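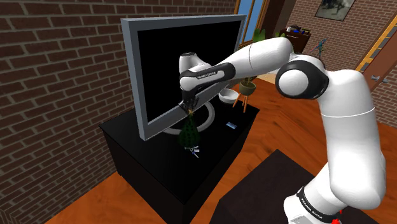 Writing a key-collection job for the Jasthorpe flats

If you clean for Emell you've probably been told that the arm will be "taking some of the load". The load in question is keys. Guests leave them on the TV stand, and we have to bag them, log them and get them back to the desk before 11. The rest of the flat is still yours, including the oven.

You'll be writing the jobs, because you know where guests put things and the software people at Serari don't. Everything is tried in the simulated lounge first, where the brick walls can't complain to head office.

1. Open the lounge and look at it the way you would on a changeover. Note what's near the television. The bowl, the plant and the remote all count as "leave alone" until you say otherwise.

2. Name the object. Use the word you'd write on the sheet: "green key pouch". The first version of our list had 13 names for keys, two of them rude.

3. Choose where the fingers go. For a pouch, pick the tab at the top. Gripping the middle is allowed, but you'll have to explain it at handover.

4. Set the speed to 80 per cent or lower. Full speed looks marvellous and teaches you very little.

5. Run it and keep a hand near Stop. 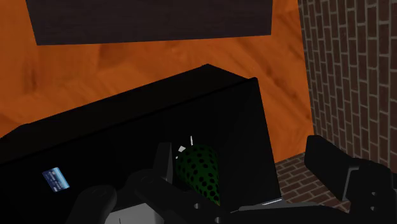 If the arm ends up somewhere you didn't expect, save the run before you reset it. We lost a week's worth of useful mistakes at Jasthorpe by tidying them away, which is what happens when you put cleaners in charge of a computer.

6. Play the run back and check the grip from more than one side. Zoom in on the tab. 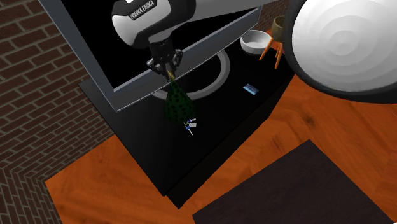 Gripping by the tab, keys hanging underneath.

7. Mark the run Pass, Fail or Ask. Ask goes to the shift lead and is meant to be used.

What changes on your shift

Run-writing is paid at the normal rate and sits in the 21 minutes that used to be key logging. It doesn't come out of your break. If your rota says it does, send it back to the Abbasi office with the line circled. Lost property other than keys still goes in the drawer.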